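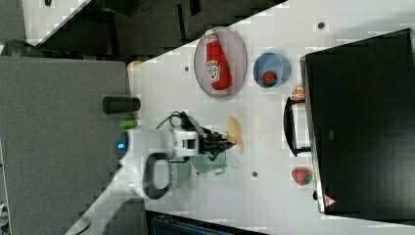
I repainted the kitchen in October using Drallow low-sheen, colour Grirel White. Coverage was 9 square metres per litre on the first coat, well under the figure on the tin. The second coat went further.

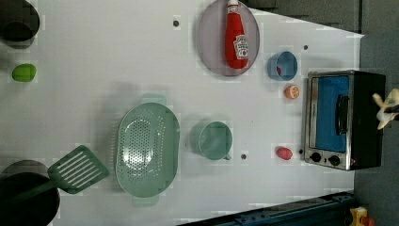

Colour matching under LED light remains unreliable. I checked each sample at 7 am and again after dark. A saturated reference helps, and the red of a sauce bottle or the bright blue of a toy oven door will show a cast sooner than any grey card I own. Warm globes pushed the white towards cream.

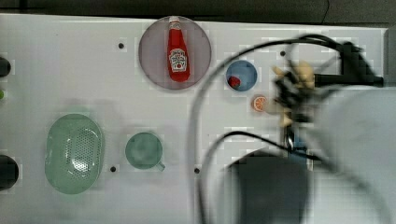 Red bottle, pink plate, white table.

Trim gets done next, in Ceton enamel.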